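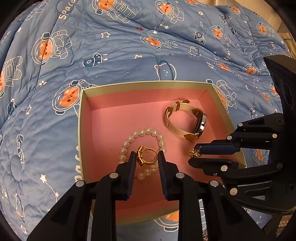
Shallow tray with watch, pearl bracelet, ring and flower piece.

Livine Residents' Forum > Household > Storage and Tidying
Topic: One tray or separate boxes for small valuables?

t_shehata
Posted Sep 19, 2023
Good evening. I am preparing the November household storage guide for residents of Rutherford House and would welcome comments on the draft. It proposes a single open tray for items worn daily, set down on a quilted blanket while sorting. The pink interior makes small gold pieces easy to find.
Regards,
Tarek Shehata

kirnach_unit5
I must register an objection. Pearls should not share a tray with a ring that has a raised setting. The prongs will mark them. A soft pouch for the bracelet would be my recommendation.

C. Erraji
I agree with the previous member regarding pearls, but not regarding the tray itself. Separate boxes are seldom put back in their places. I keep one tray for the day's pieces – the pearls go into a cloth pouch at night.
Chaimae Erraji

mundar99
Members may wish to consider the watch. Mine is stored on its side with the strap fastened, and the leather has kept its colour and shape. Laid flat, it took up half the drawer.

kirnach_unit5
Fastening the strap puts a crease in the leather. I would leave it open.

mundar99
That has not been my experience, although my strap is a fairly stiff one.

t_shehata
Thank you all. The draft will now advise a pouch for pearls. The question of straps remains open, and further replies are welcome.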